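Folding on the bed: speaker notes
Clunitz home skills series, session 2

Slide 1. Opening
Say who the session is for: people who fold in the bedroom and have no table to spare. Running time is 32 minutes, with 10 for questions. Hand out the Skesen sheet now, not at the end.

Slide 2. The bed as a work surface
Height first. Most beds sit below hip level, so the back does the work. Suggest kneeling on a cushion for small items and standing for long ones. A quilted cover grips dark cloth well enough that a leg stays where it is laid. It also sheds lint. Ask who owns a clothes brush.

Slide 3. Long dark items
Leave both pictures up while talking through the order of work.

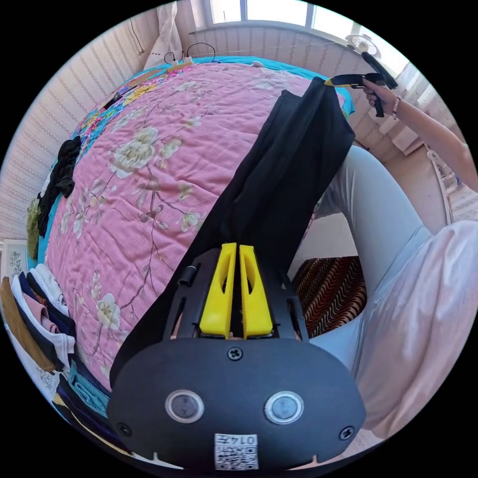
Black cloth on floral bedding, in both pictures.

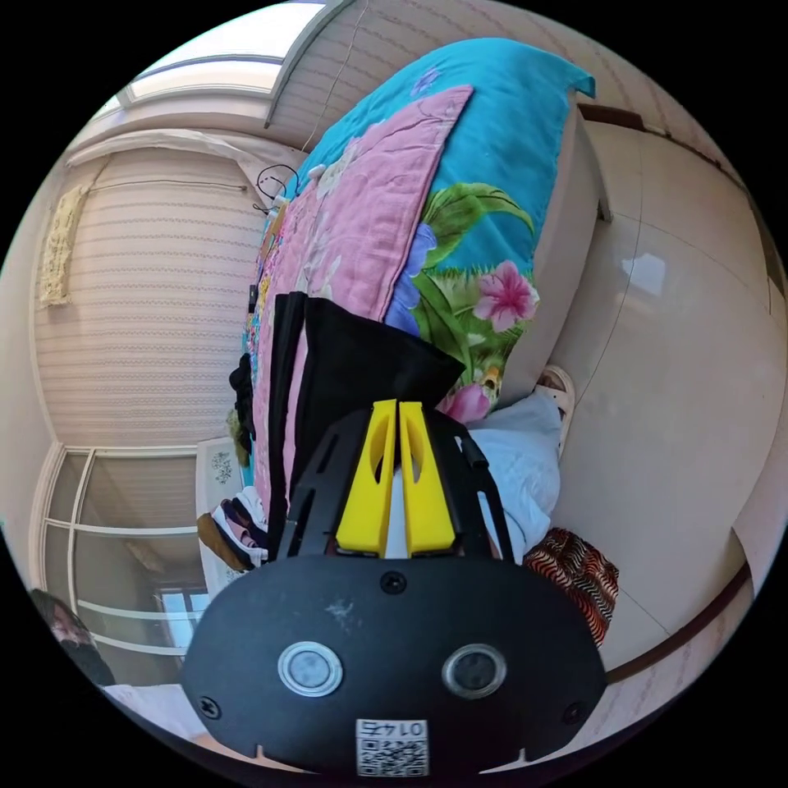
Slide 4. Order of work
1. Clear a strip down the middle of the bed. Piles go to one side, pillow to the other.
2. Lay the item out at full length. Pull from both ends — one end alone leaves the creases in.
3. Find the seam. On black fabric it is hard to see, so run a thumb along it.
4. Fold lengthwise, smooth toward the hem, then fold in half and in half again.
5. Stack by colour or by drawer. Either works if everyone in the house does the same.

Slide 5. Things that share the bed
Cables, shoes, chargers. Cables catch on zips and drag a finished stack apart. Move them before the first fold. Shoes go on the floor.

Slide 6. Fabric notes
Pillai's chart is for 100 per cent cotton. Blends hold a crease less firmly and can be rolled. Skip this slide if behind time.

Slide 7. Storage
Tister drawer dividers, two sizes. Pass the small one along the front row. Next session covers fitted sheets, same room, March.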